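Moved from Plavdale to Stundham in July. A few notes on the bus between the two, for anyone thinking of doing the same commute.

The 66 leaves Curnstead at 11 minutes past the hour. The printed timetable at the stop still has the old times. Go by the one on the website.

It takes the long way through Paju now that the bridge is down to one lane. Add four minutes in the morning, more on a Friday.

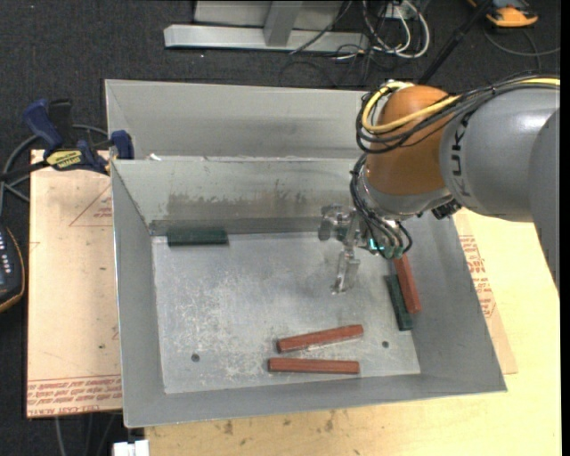
Monthly pass is worth it if you ride at least four days a week. Below that, buy single tickets - the driver takes cards.

Left side has more shade going in. The heater under the back row runs all summer and I don't know why. Sit near the middle door.

Last bus home is earlier than you'd think on Sundays. I missed it once and walked from Paju. It's flat, but there's no sidewalk past the gas station.

Someone asked about bikes. There's a rack on the front that holds two, and it's usually full by Curnstead. Folding bikes can go inside.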